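Pairing slides, part three: data, frame, and the wrist view

The Jorwood Robotics Club entry for the Prurkville student round is now past the stage where we argue about what the task should be. It is sandals. The robot has to take slides from a mixed layout, match them into pairs and leave each pair side by side with the toes pointing the same way. The rules allow a fixed set of footwear and whatever clutter the organisers feel like adding.

I wrote up the choice of arms in part one and the teleoperation setup in part two. This part covers recording, plus two faults that cost us most of September.

We have 891 recorded attempts. Of those, 423 are good enough to train on. The remainder were dropped for the usual causes: operator let go early, object left the work area, camera stream fell behind the joint log. The last cause is the annoying one, as the attempt often looks perfect until you line up the timestamps.

The wrist cameras carry most of the load. They sit close behind the fingers, so the fingertips are always in view at the bottom, and the policy can read the gap between them directly. The price is that anything close fills the picture. A strap seen from above and a strap seen from low down have very little in common, and dark grey parts with dark grey parts next to them give very few edges to work with. A plant is better in this respect.
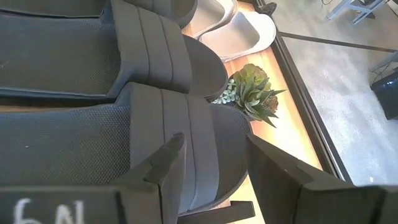
What the fixed camera adds

The first version of the policy used wrist views only. It was good at closing on a strap and bad at deciding which strap. From close up it had no idea what else was on the table, and it would sometimes return to a pair it had already finished.

We added a fixed view at table height. I was against this. A low camera sees straight across the table into the room, and rooms change. Lights, windows and people all end up in the training data, and a small data set will happily learn that a bright patch on the tabletop means "close gripper".

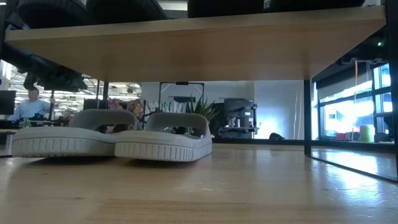 In practice the low view helped with one specific thing, the height of the strap above the sole. From overhead a thick sole and a thin one look much the same. From the side the difference is plain, and the grasp height can be corrected before the fingers get there. With the fixed view included, grasps on the thick-soled type stopped landing on the footbed.

Glare is still a problem. We tried recording only in the late afternoon, which made the data consistent and the policy useless in the morning. We now record whenever the room is free and accept the spread.

Layouts

Each layout is set by hand. A script written by one of the second years prints a rough plan, and the person on reset duty follows it to within a couple of centimetres. We do 50 attempts per layout family and then move on, whether or not the numbers look good. Stopping early on easy families was a mistake we made in the spring. 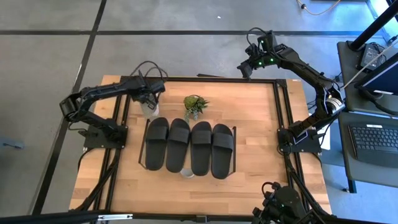
The hardest family is the one with every slide the same colour. There is no colour cue, so the policy has to tell left from right by outline, and the outline is partly hidden whenever an arm reaches over. Rows are easier than heaps, though a perfectly straight row turned out to be a bad habit on our part, and we now shift things about. A row of four black slides where each sits a little lower than the one to its left, with the first one tilted, is much nearer to what we expect at the event. The clear cup and the succulent go at the far side of the slides as clutter. The cup is the worse of the two, as the depth estimate goes straight through it.

The frame fault

Over two weeks, the success rate on a family we had considered finished went down and stayed down. We retrained twice, which was a waste of Yousafzai cluster time: 215 hours for both runs together. The models were fine. The work area had moved.

The cause was a loose joint in the extrusion. With the arms mounted to the same structure as the border rails, a small amount of play at one corner shows up as a slow drift between where the calibration says the table is and where it is.

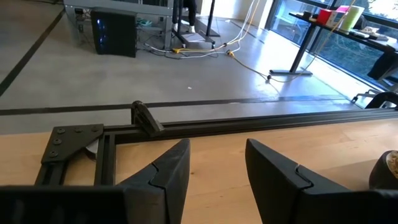
The fix was to square the frame, tighten every bracket in a set order, and draw a pencil line on the wood beside each rail. The line is checked at the start of every session and the result goes in the log. Anything over a millimetre means a new calibration before recording.

I would also suggest writing the calibration date into each episode file. We did not do this at first, so sorting the drifted attempts from the sound ones meant comparing rail positions by eye in the wrist video.

Remaining work

The Jollberg controller still drops a packet now and then when all the arms are live. It recovers, but the pause is visible in the joint log and I would like it gone before we freeze the data set. The pairing order is also fixed at the moment, left to right, and it should depend on what is reachable. Part four will cover whichever of those gets solved first.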